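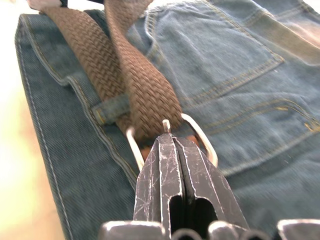 Seltside Rail Quarterly – Regional Lines Desk

The Katonmont branch leaves the main line at Seltside and climbs steadily for 30 miles before it reaches anything a timetable would call a town. Passenger trains returned to it in January after a long spell of freight-only running, and the first year of service gives a fair picture of what a lightly built line can carry.

Speed is set by the curves. Between Seltside and Pleltus the track follows the river, and most of the bends were laid out for short wooden coaches. The present two-car diesel sets take them at 30 mph. Superelevation was raised on the worst four during the spring work windows, which took six minutes off the end-to-end run. Further gains would need new alignment, and the valley has little room for it.

Pleltus has the only passing siding, 600 feet long between clearance points. A passenger set fits with space to spare. The grain train does not, so it is held at Buzatu Junction until the evening railcar has cleared the upper section. Dispatching is by track warrant, and a late freight can push the last departure back by most of an hour.

The summit stands at 1342 feet, just short of Katonmont. Riders who want the view should sit on the left going up – the right side faces rock cut nearly all the way from Buzatu. Platforms hold two cars, the upper stations have no ticket machines, and fares are sold on board. Bicycles go in the rear vestibule, two per train.

A third set is due for overhaul next. Until it returns, there is no spare.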